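The Heartbeat Register
A short story
October 5, 2019

1. The Practice

The Briem Maternity House in Nolik accepts patients from the town and from the islands as far out as Sosora. Patients are seen by appointment. Those who come by ferry are seen when the ferry comes, and the morning list is arranged to allow for this.

At the first visit in the second trimester, the midwife on duty listens to the heartbeat and writes the rate in the register. The register has been kept since the House opened. For the first years it held only numbers, a date, and the initials of the midwife. Later the House acquired a tape machine, a Triltent with a cloth-covered speaker, and from that time each entry in the register was matched by a length of tape in a paper envelope. Patients were not charged for the tape. They were told that it would be kept, and most of them forgot it before they reached the harbor.

When the House undertook an inventory of its storeroom, it found 1,000 envelopes exactly. The clerk who made the count regarded this as an error and made it again. The result was the same, and it was entered in the annual statement without remark.

2. The Request

In May the House received a letter from a woman in Sosora. She wrote that she was 42 years old, that her mother had been a patient of the House, and that her mother had recently died. In her mother's sewing box she had found a card with a number on it and the stamp of the House. She asked what the number referred to and whether there would be any fee for finding out.

The clerk replied that the number referred to a recording, and that there was no fee. The reply explained that the House could release a recording to the patient, or to the person who had been recorded. The clerk had drafted many replies over the years and had never before had occasion to use the second part of that rule.

The woman wrote again. She wished to know whether the person recorded was herself. She had an older brother who had lived for 2 days, before she was born, and whose name was not spoken in the family. The card carried no date. She would prefer to be told before making the crossing.

The register was consulted. The volume in question had been stored below a window, and the page had taken in water at some point. The rate could be read. The initials could be read. The date had run into the line beneath it and could not be recovered by any means available to the House. The clerk informed the woman of this in writing, and added that she was welcome to come in spite of it, and that the kettle in the waiting room was for the use of visitors.
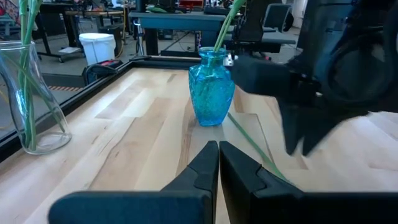

3. The Visit

She came on the early ferry with a small bag and an umbrella. It is the custom of the House to offer visitors a private room, and she was given the examination room at the end of the corridor, where her mother would have lain. The clerk carried in the Triltent and set it on the chair, there being no other place near the outlet.

She was informed that the tape was old and might not survive more than one playing. She was also informed that the recording had no speech on it, to the best of the House's knowledge, and would be unlikely to settle the question she had raised. She signed the form. She asked whether the clerk would stay, and the clerk stayed, although the form makes no provision for this.

The tape lasted 23 seconds. The heartbeat was quick and even - quicker than she had expected, she said afterward. Near the end there was a rustle, as of someone shifting on paper, and then a woman's voice, close to the microphone, asking whether it was supposed to be that fast. A second voice told her that it was. The first voice laughed, and the tape ended.

The woman remained seated for some time. She then asked whether the machine could be left where it was a little longer, though there was nothing further on the tape, and this was granted.

4. The Entry

Under the rules of the House, a recording that has been claimed is struck from the inventory and the name of the claimant is written beside its number. When the register was placed before her, the woman asked whether both names might be entered, her own and her brother's. The clerk said that the column was narrow.

She wrote them small. Her handwriting was clear, and the brother's name came first. The clerk blotted the line, closed the volume, and placed it on the upper shelf, away from the window.

The envelope went with her in the bag. There was rain over the harbor by then and the ferry was late in boarding, so she came back up the hill and sat in the waiting room among the afternoon patients. One of them, far along and tired, asked if this was her first. She said that she was only visiting, and got up to fill the kettle.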